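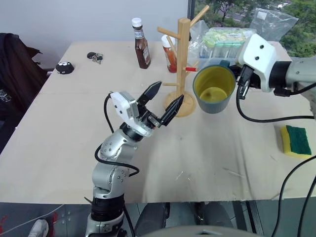
I have never trusted the mug tree. It belongs to that family of kitchen objects, along with the banana hook and the spoon rest, that people get as gifts and then feel obliged to give counter space to. A mug has a flat bottom. It stands up by itself. I couldn't see what problem a post with pegs was supposed to solve.

But Slavica Berisha gave me one in September, and Slavica visits, so it had to stay out where she could see it. I decided that if I was going to live with the thing I would at least give it a fair trial, and I'd write down what I thought at the end so I could point to it the next time someone tells me my kitchen needs "vertical storage."

First, what it is. Wooden, round base, a tall square post, pegs coming off it at angles. It's from a shop called Dramden and it cost $50, which I know because the sticker was still on the bottom. Fifty dollars! I have bought chairs for less. The leaflet that came with it (a mug tree has a leaflet) claims it "frees 77 percent of your cup area." I would love to know who measured that, and what a cup area is.

The trouble starts with the mugs. The pegs were plainly designed around a handle you can get two fingers through, and half of mine have those stingy little handles that look nice in the store. They go on at a slant and stay on if you don't breathe. The teal one with the yellow inside is the mug I reach for every morning, so it got most of the testing. It hangs well enough. It also comes off well enough, though you do need to lift before you pull, and before coffee I am not a person who lifts and then pulls.

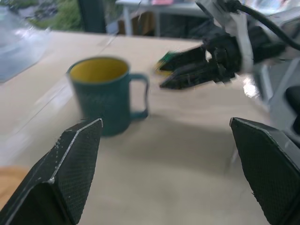 The teal mug, standing on its own flat bottom.

The second problem is that pegs attract things. Leave one bare overnight and by lunch something that isn't a mug is living on it. I've found rubber bands on mine, a hair tie, and once the ring from a milk jug. I suppose that counts as storage, but it isn't what the leaflet promised me.

Third, and this is the one I didn't expect to care about: it makes the rest of the table look worse. A table with a few odds and ends on it is just a table. Put a post in the middle and suddenly everything gathers around it. The sauce bottles drift over. The keys get dropped next to it. The sponge, which has a perfectly good home by the sink, turns up at the other end as if it had been invited. I clear it all off on a Sunday and it creeps back by Tuesday - speaking of which, I'm writing this on Tue 24 March and I can reach two bottles of sauce from my chair.

I did look at whether I just had the wrong one. The Altelberg is metal and wider, and the reviews are full of people whose mugs clank. The Grokia folds flat, which made me laugh, because a mug tree that folds flat has understood something about itself. My neighbor swears by the Kovačević rack that screws in under the cabinet, and it may well be better, but I rent and I'm not drilling holes in a landlord's cabinet for the sake of four cups.

In fairness, a couple of points on the other side. The mugs drain nicely if you hang them up straight from the dish rack, and I've stopped getting that damp ring on the shelf paper. It also hasn't tipped over, even with everything loaded on one side, and I did try to make it. Whoever picked the size of that base knew what they were doing. And the wood has held up, no stains so far, though I've been careful about it in a way I resent.

Would I buy one? No. Would I buy one at half the price? Still no, but I'd think about it for longer in the aisle. For now it stays on the table with its pegs mostly idle, and the teal mug goes wherever I put it down. Slavica is coming for lunch on the weekend, so I'll be hanging everything up on Saturday night.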